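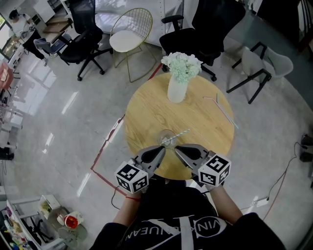

A clear glass with a striped straw, on the round table.

Tarnent: small pet insurance wordings

Tarnent is a collection of policy wordings for rabbits, guinea pigs, parrots and tortoises, split into clauses and tagged by hand. Dog and cat policies get plenty of attention already, so we left them out and went for the animals that end up on page nine of somebody else's booklet. There's some wonderful stuff in there!

What you get

244 policy documents, one text file each, plus a table of clauses with the tags. Every clause has a type (cover, exclusion, waiting period, excess, claims procedure), the species it applies to, and the section heading it came from. The Rustad folder holds older wordings typed up from paper booklets, so expect odd line breaks and the occasional missing page.

How the tagging was done

Siv Lindqvist wrote the tag guide and Tormod Lundgren did the first pass. A second reader went over 400 clauses from the Brilmont batch, and the two disagreed on 17 of them, nearly all to do with dental treatment. Rabbit teeth are a whole world of their own (is trimming routine care or treatment? it depends on the booklet), and we loved arguing it out.

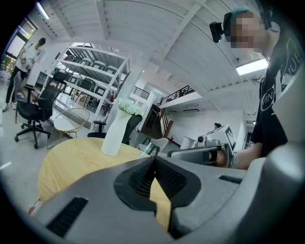

Dental clauses now carry two tags where the wording supports both. If you only want one, use the column called main_tag and ignore the rest.

Known gaps

Tortoise policies are thin. Parrot policies often cap vet fees at 2,000 per year, but the currency isn't always given in the source, and we leave it blank when it's missing. Dates are patchy before the February update.

Loading

Run the Driketus script from the top folder. It writes clauses.csv and a short log of any files it skipped. Corrections are very welcome, especially from anyone with a drawer full of old tortoise paperwork!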